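Home Tableware Table Mats Cushions Trade Orders Contact

Skovham Quilted Table Mat, Slate Blue

Reading time: 3 minutes

The Skovham is a thick, square table mat with a diamond-quilted cover and rounded edges. It is made for breakfast tables, small café tables and side counters where a single plate or cup is set down and picked up many times a day. The padding takes the knock out of stoneware and ceramic, and keeps the foot of a plate off painted or lacquered tops.

The mat is supplied by Bindcombe as part of the Skovham table range, which also includes a narrow runner and a round pad for teapots. All are cut from the same cover fabric, so pieces bought together will match. Dye lots vary slightly between production runs. Customers adding to an earlier order should quote the lot code printed on the care label and we will match it where stock allows.

Construction

The cover is a woven cotton and polyester blend, quilted in a fine diamond pattern through the top layer of wadding. Below this is a foam core which gives the mat its height. The underside is a plain woven fabric with a light grip coating. The coating holds on smooth tops such as melamine, glass and sealed timber. It is less effective on oiled wood, and should not be left for long periods on a freshly waxed surface.

Corners are rounded and the seam is turned inside the edge. There is no piping. The cover closes with a concealed zip along one side and comes off for washing. On a rectangular table the zip side is best placed towards the back.
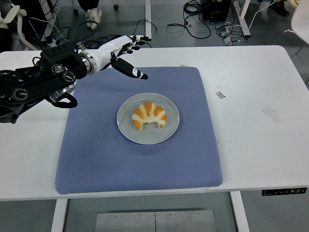

Plates with a broad rim and a flat base sit best on the mat. Tall items with a narrow foot, such as stemmed glasses and bud vases, are not suitable - the padding gives under a small load and the item may lean. For drinks we recommend a mug or a low tumbler with a wide base. A saucer under the cup spreads the weight further and keeps rings off the fabric.

Croissants and other flaky pastry leave fat on the cover if they are put down without a plate. The mat is a textile and is not a food contact surface. Crumbs lodge along the stitch lines and are easiest to remove with a soft brush or the upholstery nozzle of a vacuum cleaner, working along the diagonals in one direction and then the other.

Sizing

Measure the clear depth of the table before ordering. The mat should lie fully on the tabletop with a margin on every side. If the front edge overhangs, the core will bend over time and the cover will wear along the fold. Where two mats are used side by side, leave a gap between them so that the rounded edges do not ride up against each other.

The Skovham is 3 cm thick when new. Expect it to settle slightly during the first weeks of daily use. Turning the mat a quarter turn now and then evens out the compression.

Care

Spot clean with a damp cloth and mild soap. Butter and oil should be blotted first, then treated with a small amount of washing-up liquid. Do not rub across the quilting, as this raises the nap and leaves a dull patch. On slate blue, grease marks show as darker areas and are best dealt with the same day.

For a full wash, remove the cover, close the zip and wash at 30 degrees on a gentle cycle. Dry flat. Do not tumble dry, iron or bleach. The foam core must not be machine washed. It can be wiped down and should be completely dry before the cover goes back on.

The mat is not a trivet. Do not place pans, oven dishes or plates straight from a hot oven on it. The Asance cork stand is the correct product for hot items and may be used on top of the mat, provided the dish on it is stable.

Colours and related items

Slate blue is the standard colour and is kept in stock. Oat and moss are made to order in the same fabric. The Ông plate in pale grey goes well with all three and is sold separately.

Spare covers and spare cores are listed under Table Mats. A replacement cover fits any Skovham square mat with product code 1461. Older mats without a zip cannot be re-covered.

Delivery and trade orders

Single mats are posted flat in a card sleeve. Stock items leave the warehouse within three working days. Made-to-order colours take about 19 working days.

Cafés and guest houses can order by the carton through the Trade Orders page. Fabric swatches are available on request - please state which colours are needed. Unused mats may be returned in their original sleeve with the care label attached.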